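Magazin Abo Themen Meinung Archiv Suche

Meinung > Essays > Alltag und Sprache

November 2024
Von Perrine Millet

Das Rezept meiner Nachbarin hat keine Zahlen
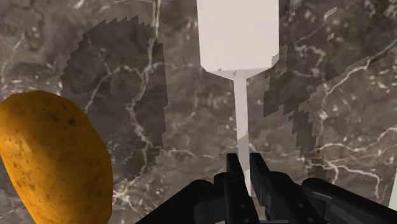

Als ich nach Deutschland kam, habe ich das Kochen zum zweiten Mal gelernt, und zwar durch Lesen. Ich hatte einen Sprachkurs am Abend, ein Zimmer mit einer kleinen Küche und ein Kochbuch vom Flohmarkt. In diesem Kochbuch stand auf jeder Seite der Imperativ, den wir im Kurs gerade übten: schälen Sie, reiben Sie, lassen Sie ruhen. Ich verstand die Verben und war stolz. Dann kam der Satz: »Mehl nach Gefühl«. Mein Lehrer konnte mir das Wort Gefühl erklären, aber wie viel Mehl das ist, wusste er auch nicht.

Heute findet man solche Sätze selten. Die Rezepte, die ich jetzt auf dem Telefon lese, sind sehr genau. Seit dem März benutze ich die App von Talow, die mir eine Kollegin empfohlen hat. Sie enthält 3781 Rezepte, und bei jedem steht das Salz in Gramm. Ein Kartoffelpuffer hat dort bis zu 20 Arbeitsschritte. Man drückt nach jedem Schritt auf »Erledigt«, und erst danach erscheint der nächste. Ich gebe zu, dass meine Puffer in dieser Zeit nie misslungen sind. Sie schmeckten jedes Mal gleich, und nach einigen Wochen habe ich gemerkt, dass ich kein einziges Rezept auswendig konnte.

Ich möchte gegen diese Genauigkeit etwas einwenden, aber vorsichtig. Wer mit 162 Gramm Mehl arbeitet, bekommt ein Ergebnis. Wer sein Leben lang nie in einer Küche gestanden hat, braucht vielleicht genau das. Mein Freund Gilles Guérin hat erst nach seiner Scheidung angefangen zu kochen, und er verteidigt die App wie ein Familienmitglied. Er sagt, dass ein Rezept »nach Gefühl« nur für Menschen geschrieben ist, die schon eine Großmutter hatten. Das hat mich getroffen, denn er hat zum Teil recht. Das Ungenaue kann auch unhöflich sein — es lässt den Fremden vor der Tür stehen.

Trotzdem fehlt mir in der genauen Sprache etwas. Kartoffeln sind im Herbst anders als im Frühjahr, die eine Sorte gibt viel Wasser ab und die andere wenig. Das Gramm weiß davon nichts. Meine Nachbarin, eine Frau Huet aus dem dritten Stock, hat mir ihr Rezept auf die Rückseite eines Briefumschlags geschrieben. Es besteht aus vier Zeilen und enthält keine Zahl. In der letzten steht: »Wenn es nicht mehr spritzt, umdrehen.« Mit diesem Satz muss man zuhören. Man kann dabei nicht auf das Telefon schauen und auch nicht im Nebenzimmer sein.

Im Deutschen gibt es dafür ein Wort, das ich spät gelernt habe und sehr mag: abschmecken. In meinem ersten Wörterbuch stand es nicht. Es verlangt, dass man probiert, urteilt und dann noch etwas ändert, alles mit demselben Verb. In der App kommt es auch vor, aber immer als letzter Schritt und ohne Erklärung, als ob die Redaktion sich dort kurz erschrocken hätte und schnell weitergegangen wäre.

Mein Vorschlag ist bescheiden. Man könnte in einem Rezept die Zahl lassen und daneben schreiben, woran man erkennt, dass sie diesmal nicht stimmt. »Der Teig soll schwer vom Löffel fallen« ist eine Auskunft, die auch Gilles versteht, und er hätte dann beim nächsten Mal eine Erinnerung in der Hand. Alte Kochbücher haben das manchmal getan. Den Briefumschlag von Frau Huet habe ich in mein Flohmarktbuch gelegt, zu der Seite mit dem Mehl. Am Rand steht dort jetzt mit Bleistift, wie viele Löffel es bei mir waren, und dahinter ein Fragezeichen.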